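Home Explore Notifications Messages Bookmarks Profile

OK so I finally did the long bus trip, Tudstead to Drasum, and a few of you asked how it went, so I'm going to put it all in one thread and then go back to bed.

It's 1195 miles door to door. I know. I could have flown. I had a voucher from Gastar that was going to run out in May and I am incapable of letting a voucher run out, it's a family trait.

The bus leaves Tudstead at 5 in the morning from behind the old post office, and the sign for the stop is on the wrong side of the street. So if you're standing under the sign, you're in the wrong place! Cross over. There's a bench and a vending machine that takes cards but hates mine.

Seats. I'd read a bunch of reviews saying to sit up front for the view and I'm here to tell you the front seats on this one get the driver's heat, the driver's radio and every single blast of air when the door opens. I moved to the middle at the first stop and my whole life improved.

Left side going out, by the way. You get shade most of the afternoon. I got this from a woman in the bathroom line and she was completely right.

Things I packed that I used: the big scarf (pillow, blanket, curtain, once a napkin), a real water bottle, peanut butter crackers, the cheap earplugs, slip-on shoes. I'd also like to thank the ziplock bag of washcloths I almost left on the counter.

Things I packed that I did not touch: two novels, a language app I was going to "finally get serious about," a face mask, and a travel mug that takes up the space of a small dog.

You'd think that many hours on a bus means reading. I read four pages. Mostly I looked out at fields and thought about whether I should paint the hallway. (I should. It's been primer white for so long that people compliment the color.)

The food stop everyone talks about is Tambunan, the diner at the halfway point, and yes, get off for it even if you're sleepy. The driver gives you 18 minutes, which sounds mean, but they know the bus is coming and the soup is already hot. I had the chicken and rice and a slice of lemon pie that I ate standing up – no regrets.

Do not order anything off the grill. A guy two rows behind me got a patty melt and had to run across the parking lot with it on the actual plate. The waitress let him keep the plate. I think about him a lot.

Bathroom on the bus: fine until it got dark, then less fine. Use the ones at the stops. Bring your own tissues. That's all I'm going to say on a public account.

Somebody asked about motion sickness. I get it pretty badly in cars, and I was okay on the highway part, but the last stretch into Drasum is all curves along the river and I had to stop looking at my phone completely. Ginger chews helped me some. Looking at the horizon helped more. My sister swears by green olives and I have never been brave enough.

If you get cold easily, bring socks that go over your other socks. They run the AC all night. I asked if they could turn it down and the driver said it has two settings, on and summer.

I did sleep! Not in a row, but I slept. What worked was putting my bag on my lap and kind of hugging it and leaning forward, like a kid at a school desk. Leaning back gave me that thing where your mouth falls open and you wake yourself up.

Also, people on long buses are nicer than people on planes, I will die on this hill. Someone shared a charger with the whole back section. Someone else passed around tangerines. I've never had a stranger on a plane give me a tangerine.

Getting in: the Drasum station is the new one now, out past the fairgrounds. My ticket still had the old address on it. The city bus from there is number 9 and it goes right downtown, but you need coins or the app, and the app wanted to verify my email for what felt like a week. Bring coins.

If you're meeting someone, tell them the fairgrounds side. Mine went to the old station and waited outside a carpet store.

Would I do it again? Going out, yes, I'd do it again tomorrow. Coming home I was grumpy and my ankles were the size of grapefruit, so next time I think I'd ride one way and fly the other. Or break it up and spend a night near the diner, there's a little motel next door with a very cute sign.

Oh, and stand up at every stop. Every one, even the tiny ones where it's just a gas pump and a dog. I skipped a couple because I was cozy and I paid for it the next day going down the stairs.

Couple of replies asked what the ticket cost and I really don't know how to answer because of the voucher. I paid for the seat upgrade and that was it, and the seat upgrade was a footrest that didn't go down. Save your money.

For anyone wondering about luggage, you get one big bag underneath and one small one with you. Put your coat in the small one. Mine was underneath the whole way and I spent the night wearing a scarf and my own bad decisions.

And put something bright on the big bag, a ribbon or a sock or whatever you have. They're all black suitcases under there and it's dark and everyone is cranky when they unload.
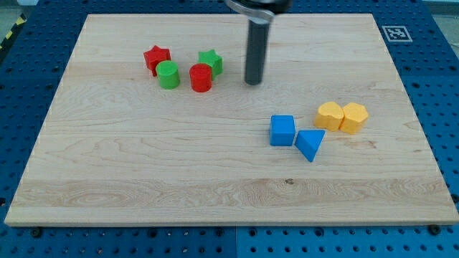 I tied an orange shoelace on mine and it came out first both ways. OK, going back to bed for real, but keep sending questions and I'll get to them after I've found my other slipper.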